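Bromau House, shared kitchen and dining area
Periodic inspection checklist, with comments
Period: July
Inspected by: Zofia Kwiatkowski
Countersigned: Wojciech Stępień

Key: S = satisfactory. A = action needed. N/A = not applicable. Comments are required for every A and optional otherwise.

Section 1. Access and floors

1.1 Both doors open fully and close without force. S
1.2 Floor covering sound, no lifted edges. A
Comment: Vinyl has lifted along the threshold to the corridor. Edge is high enough to catch a trolley wheel. Refix and fit a cover strip. Tape is not accepted as a repair.
1.3 Floor drain clear, grate seated. S
1.4 Escape route free of stored goods. A
Comment: Folded chairs stacked against the side exit. Moved during the inspection. The same item was raised in the previous report. A wall hook or a marked bay is needed.

Section 2. Electrical

2.1 Socket outlets free of cracks and scorch marks. S
2.2 Portable appliances labelled and in date. A
Comment: Kettle (Osport) has no label. Taken out of use until tested. Toaster label is present but cannot be read, so a new one is to be issued at the same visit.
2.3 Flexes clear of sink and hob. S
2.4 Residual current device trips on test button. S
Comment: Tested at 10.40. Reset normally.

Section 3. Fire

3.1 Blanket in place, pull tabs hanging free. S
3.2 Extinguisher gauge in green zone, pin and seal intact. S
Comment: Unit 329. Bracket screws tightened.
3.3 Heat detector free of paint and covers. S
3.4 Extract filter clean. A
Comment: Grease present on the lower face. Wash and refit before the hob is next used for frying. Cleaning interval to be shortened to 14 days during the summer bookings.

Section 4. Water

4.1 Hot water supply at the dishwasher. S
Comment: Final rinse reading 83 degrees.
4.2 Hand basin has soap, paper towels and a lined bin. A
Comment: Towel dispenser empty. Refilled. Spare packs are kept in the locked store, and the key is not held by evening users.
4.3 Taps free of drips and scale. S
4.4 No leaks under sink. S

Section 5. Utensils and tableware

5.1 Knives stored in rack or sheath. S
5.2 Chopping boards free of deep cuts. A
Comment: One board scored beyond cleaning. Withdrawn.
5.3 Glassware free of chips. S
5.4 Plastic dishes free of cracks, softened rims and heavy scratching. S
Comment: Check the inner face under a good light, tilting the dish so that reflections move across the base. Raised moulding marks are part of manufacture and are not a defect. Fine surface marks are acceptable. A mark that catches a fingernail is recorded as A and the dish is withdrawn. 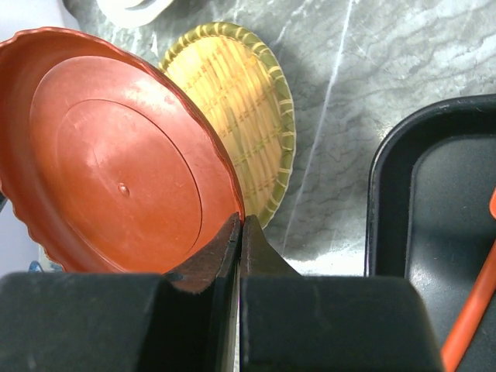
Item 5.4. Inner face of dish, with moulding mark and fine surface marks.

5.5 Stacked items dry before storage. S
5.6 Trays flat and stable when set down. S

Section 6. Cold storage

6.1 Refrigerator door seals clean and complete. A
Comment: Lower seal on the Lahtinen cabinet is split at the hinge side. Replacement ordered. Cabinet may stay in use if the reading is taken morning and evening and written in the log.
6.2 Refrigerator temperature within limits. S
Comment: 7 degrees at top shelf, taken directly after a delivery. Repeated at 11.55 and found to be 4 degrees.
6.3 Raw and cooked foods separated. S
6.4 Freezer free of heavy ice. S

Section 7. Gas

7.1 Isolation valve reachable and labelled. S
7.2 Flame failure device operates on each burner. N/A
Comment: Covered by the Iltden service visit. Certificate to be attached when received.

Actions carried forward: 1.2, 1.4, 2.2, 3.4, 4.2 (key access only), 6.1. Item 5.2 closed on withdrawal of the board.

Note from W. Stępień: threshold repair at 1.2 takes priority over the remaining items. Trolleys to use the courtyard door until it is signed off.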